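Jendale Flatside 24x49 Fixed-Power Spotting Scope

Order code 1278
Straight body. Supplied with stay-on cover, lens caps and tripod foot.

The Flatside is a fixed-power spotting scope for the range and the hill. It has one magnification, 24x, and a 49 mm objective. The eyepiece does not zoom and cannot be removed. Fixing the power allows a simpler eyepiece with fewer glass surfaces, a wider apparent field than a zoom of the same size gives at its low end, and a focus setting that does not shift when the user changes magnification.

It replaces the earlier Skitden model in the Jendale range. The optical layout is carried over. The body casting, focus drive and foot are new.

Body and foot

The name comes from the casting. The left side of the body is machined flat along most of its length so that the scope can be laid on a bench, a pack or the ground without rolling. The flat runs parallel to the optical axis, and the foot is set at a right angle to it.

The foot has a standard threaded socket for tripod plates and a second plain hole for an anti-twist pin. The foot does not rotate. Users who shoot prone and want the eyepiece turned to one side should consider the angled Skitden body, which is still available as a separate item while stocks last.
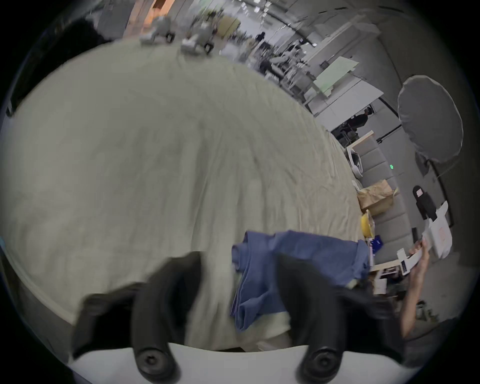
The rubber armour is bonded at the front and rear rings and left free over the flat, where a thinner textured strip is fitted. The strip is replaceable. It is held by adhesive and will lift if the scope is stored for long periods in a hot vehicle.

Optics

The objective is an air-spaced doublet. All air-to-glass surfaces are multicoated, and the roof prism carries a phase coating. The exit pupil is just over 2 mm, which is adequate in daylight and limiting at dusk. This is a daylight instrument. Buyers who mostly glass in the last half hour of legal light will be better served by a larger objective and should expect to carry more weight.

Mirage is the usual limit on what can be seen at distance over warm ground. At 24x it is present but generally workable, and the fixed power was chosen partly with that in mind. Bullet holes in black paper are harder to resolve than holes in white at any distance, and the result depends on the calibre, the light and the backing board as much as on the scope.

There is no reticle in the standard version. A version with a fine milliradian scale, the Flatside R, is made to order. The scale is etched on glass at the image plane and has no illumination.

Focus

Focus is by a single ring around the body, forward of the eyepiece. Clockwise rotation moves towards infinity. The drive is geared low for the far half of its travel and faster close in, so moving from a near target to a far one takes less turning than on the Skitden. There is a small amount of overtravel past infinity to allow for users who do not wear their glasses at the eyepiece.

The ring is stiff when new and in cold weather — it should not be freed with oil or spray lubricant, which will find its way past the seal.

Eyecup

Twist-up, with stops at the fully down and fully up positions and one between. Spectacle wearers should use it fully down. The cup unscrews for cleaning.

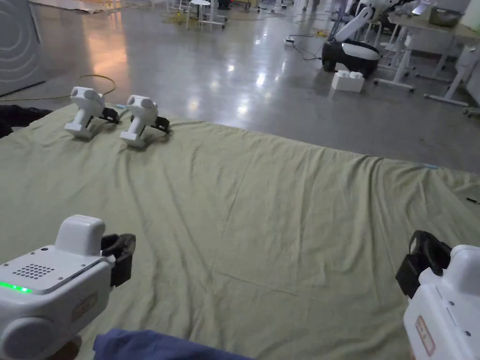
Khaki-green sheet spread on a grey concrete floor.

Weather sealing

The body is nitrogen filled and sealed with O-rings. It will tolerate rain and a brief drop in shallow water. It should not be opened, and opening it ends the guarantee. External fogging of the eyepiece is normal when the scope is brought from a cold vehicle to a warm face and is not a sign of a failed seal. Fogging that can be seen inside the objective should be reported to us.

Cleaning

Blow off grit before touching the glass. Use a lens brush next, then a clean microfibre cloth with a small amount of lens fluid applied to the cloth. Do not apply fluid straight to the lens. The armour can be washed with water and mild soap with both caps fitted. Leave the cover off until the scope is dry.

Specification

Magnification: 24x, fixed
Objective: 49 mm
Exit pupil: just over 2 mm
Prism: roof, phase coated
Body: straight, cast alloy, rubber armoured
Filling: nitrogen
Focus: body ring, two-rate
Filter thread: none
Reticle: none (Flatside R to order)

Accessories

Aquino bench stand, low. Takes the foot directly, no plate needed.
Aquino window clamp. Fits door glass; not suitable for frameless windows.
Replacement textured strip, supplied with adhesive.
Replacement eyecup.
Spare lens caps, pair, tethered.

Delivery and guarantee

The standard version is sent from stock. The Flatside R is built in batches, and the next batch closes in November — orders placed after that will be held for the following one. Guarantee is 2 years on the body and optics. Caps, cover, strip and eyecup are treated as wearing parts.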